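Gamisum Community Help > Home and Kitchen > Food Storage

Fruit going off too fast on the kitchen bench

Vivek Rana
Member

We moved into a unit in October and since then I can't keep fruit for more than a few days. Bananas are the worst. I buy them a bit green at the shops, and they go from green to spotty before the kids have had a proper go at them. Then the apples go floury and the avocados all ripen on the same day.

Everything goes together in a big ceramic bowl on the bench. The bench is next to the dishwasher and gets sun from the side window in the afternoon. The old place was darker and I don't remember having this trouble, although we also had fewer kids then.

I have tried wrapping the banana stems in cling wrap, which made no difference I could see. I tried the fridge and the skins went brown overnight and no one would touch them. My mother-in-law says to hang them on a hook. A bloke at work says paper in the bottom of the bowl.

What do people do? I would like to shop once a week and not throw out half of it. I don't want to buy a gadget unless it really works.

Posted in Food Storage -- 3 replies

Abhishek Bhardwaj
Regular contributor

Two separate problems there, I think: what you are keeping together, and where you are keeping it.

Bananas give off ethylene gas as they ripen. So do apples and avocados. Put them all in one bowl and each one hurries the others along. Take the bananas out and give them a bowl to themselves. Apples can go straight in the crisper, where they will keep for weeks. Avocados stay on the bench until they give a little at the neck, then go in the fridge, and they will hold there for a few days.

The second thing is the heat. A bench beside a dishwasher is warm every time it runs, and the afternoon sun makes it worse. Move the bowl to the other side of the kitchen, or onto a shelf out of the light. You don't need to put it in a cupboard with the door shut, as that traps the gas and you forget it is there.

On the fridge, the brown skin is only the skin. If the bananas were ripe when they went in, the inside will be fine for several more days. If they were still green, they won't ripen properly afterwards even when you take them out, so wait until they are yellow.

Cling wrap on the stems might slow things down slightly. I have never bothered with it. A hook is good for stopping the flat spots you get on the underside, and that is all it does.

If you want to shop once a week, buy a mixed lot. Get some yellow ones for the first few days and a green hand for the rest, and keep the two apart. Most greengrocers don't mind you breaking up a bunch.

Anything that gets away from you can be peeled and frozen. Peel first -- a frozen banana in its skin is a miserable job. For banana bread I use 300 g of peeled fruit to a loaf, which freezes well in a flat bag.

Lalit Nishad
New member

just eat them faster. or buy less. we get 8 for the four of us and thats enough, if they go brown they go in a smoothie

also Paton sell those green bags for fruit, tried them once, didnt notice anything

Ravindra Goel
Member

Agree with most of what Abhishek wrote. I'll add something on the bowl, as the original post asked about paper and that part wasn't answered.

Paper does not slow the ripening. It is worth having for two other reasons. It gives the fruit something softer to sit on than bare ceramic, so you get fewer bruises on the bottom layer, and it takes up a bit of moisture if you have rinsed the fruit or there is a split one in the pile. Change it when you restock. I use baking paper or a plain napkin, whatever is in the drawer.

A wide, shallow bowl is better than a deep one. In a deep bowl the ones at the bottom carry the weight and you don't see them until they have gone soft. Lay the bananas side by side as far as they will go, and take the spottiest first, wherever it is in the pile.

Also check for fruit flies. If you are getting them, the bowl needs a wash with hot water and detergent. Wiping isn't enough.

Bananas in a wide bowl with paper under them:

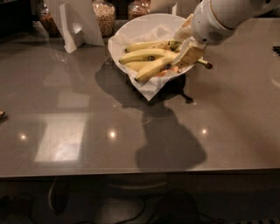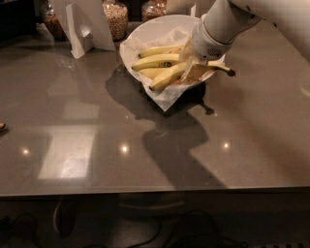
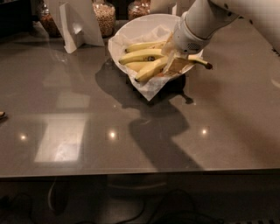
Page last changed: Apr 5, 2019

Vivek Rana
Member

Thanks all. Bananas have been moved to the shelf near the pantry and the apples are in the crisper. I didn't know about not putting green ones in the fridge, so that explains the last lot. Will try the mixed bunch idea at the next shop and leave the hook for now.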